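22 August 2019
Perla Orozco

Notes for session 4: growing plants from seed indoors

Hello again, everyone! I promised I'd write up what we talked about, mostly for those of you who were scribbling so fast you missed the bit on watering (sorry, I do rattle on). We started with containers. Please don't go and buy anything fancy. I spent years on clay pots from Wostero and my basil sulked in every one of them. Anything with a hole in the bottom will do for the first few weeks, and a sharp skewer makes the hole.

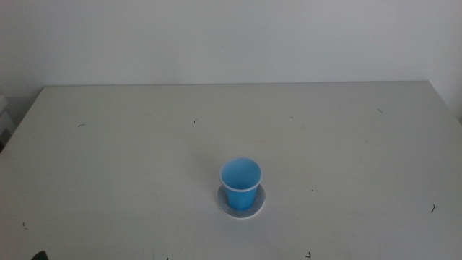 A blue plastic cup with a white rim: wide enough at the top for one basil seedling.

Fill to just under the rim with seed compost, tap it down, and water before you sow. If you water afterwards the seeds float off to one side and come up in a clump. Basil wants barely a dusting on top. Beans want to be pushed in up to your first knuckle.

Then there's light, and this is where I get bossy. A north-facing sill in December is hopeless, I've tried it, and you get long pale stems that fall over if you breathe near them. Turn the pots every morning when you fill the kettle.

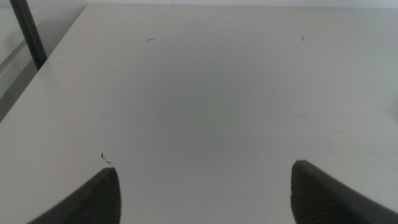

Damping off is the one that breaks hearts. Your seedlings look fine at bedtime and by breakfast they've keeled over at soil level. It's a fungus, and it loves old compost and still air, so wash your pots and open a window. Give yourself a clear surface to work on too, a flat pale one like the white tabletop here, and you'll spot spilled seed straight away. Lettuce seed is the exception, mine always vanishes!

For next time, bring one seedling, alive or dead, and your sowing notes. We'll be potting on.

Comments

Stetsiuk fan: Mine all leaned over like you said. Turning them now.

Putholm allotments: Can I reuse last year's compost for beans?

Perla: For beans yes, they're tough. Not for basil, please!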